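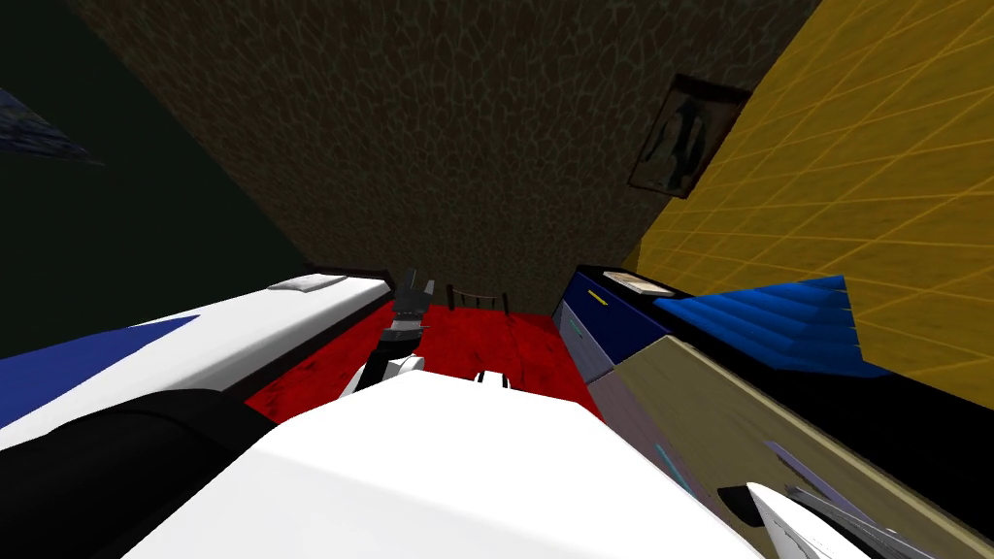 My guest room safety checklist (with far too many comments)

I let out our spare bedroom over the summer and I do this check every March before the first bookings, then a quicker one between guests. People in the Grarkmont hosts' group kept asking for a copy so I've typed it up, grumbles included. Tick, cross or "sort it" next to each one. If it's a cross, the room stays shut till it's done.

1. Smoke alarm
Press the button and hold it till it shrieks. Ours is a Virance sealed one, so no battery to swap, but I still test it and I still give it a going over with the soft brush on the hoover. Check the replace-by date on the side while you're up the steps. I missed mine one year and felt a right fool.
Result: tick.

2. Carbon monoxide alarm
Same again, press and listen. It needs to be in the room if there's anything that burns fuel in there. We've got the boiler on the other side of the wall so I have one anyway and sleep better for it.
Result: tick.

3. Plugs and sockets
Look for scorch marks, cracks, anything that wobbles when you pull a plug out. I had a socket by the window last year that was warm to the touch (warm!) and the electrician had it off the wall within the hour. No extension leads plugged into other extension leads, please. The heater is 2,000 watts and goes straight into the wall, always.
Result: sort it. Bedside lamp flex is going where it meets the plug.

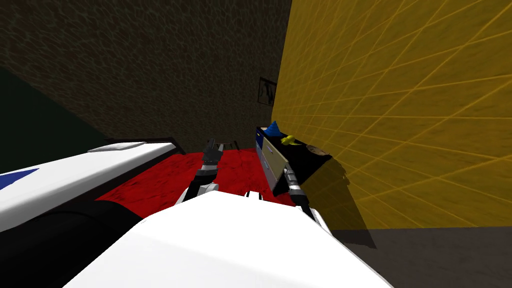 Page last changed: March, 4.15 pm

4. Window and restrictor
Upstairs rooms want a restrictor that a grown-up can release and a toddler can't. Open the window, give it a good shove, see if it holds. Mine are Iltov ones, stiff as anything when new but they've eased off lovely with a drop of oil. Blind cords tied up on the cleat too, well out of reach of little hands.
Result: tick.

5. Floor and trip hazards
Walk it in socks in the dark, I mean it! You'll find every lifted edge and every bit of gripper rod poking through. Loose rugs either get an anti-slip mat underneath or they go back in the loft.
Result: tick, after a bit of double-sided tape by the door.

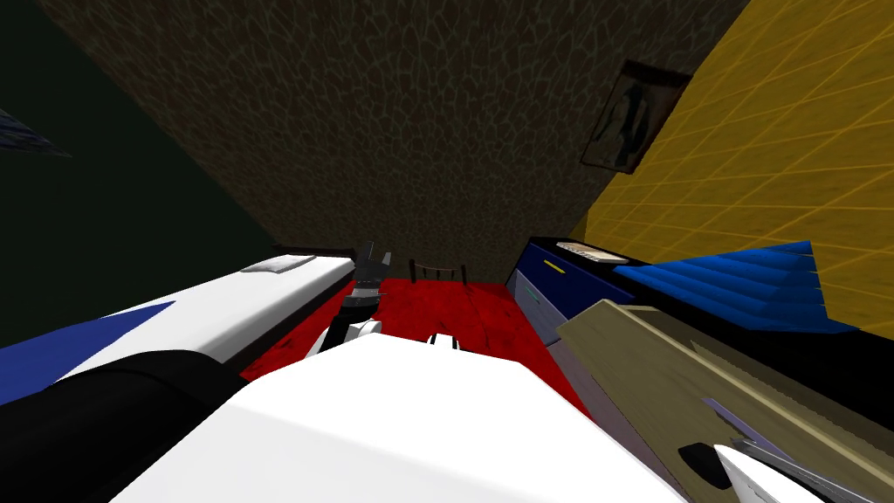
6. Bed frame
Sit on each corner and bounce. Tighten every bolt, even the ones that seem fine. Run your hand along the slats for splits (wear a glove, I've had the splinters). And look for the fire label on the mattress, because I've been asked for it.
Result: sort it. One slat creaks and I want a proper look.

7. Cupboards and drawers
Anything tall gets fixed to the wall with a strap. Bélanger do a pack of 24 brackets and I've nearly got through the lot, what with our room and my sister's. Pull the top drawer right out and lean on it a bit. If the whole thing tips, it's a cross.
Result: tick.

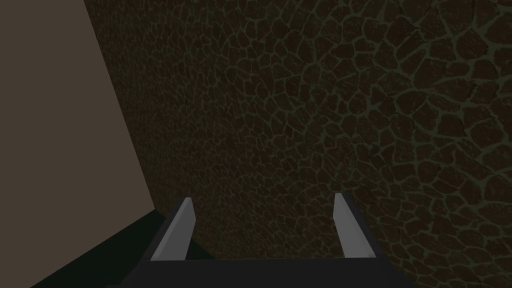 8. Way out
Door opens fully, nothing hung on the back of it that catches. Key stays on the inside hook. Torch in the drawer, and switch it on, don't just look at it.
Result: tick, new batteries in.

Still to do: lamp flex, bed slat, and ring up about the landing light.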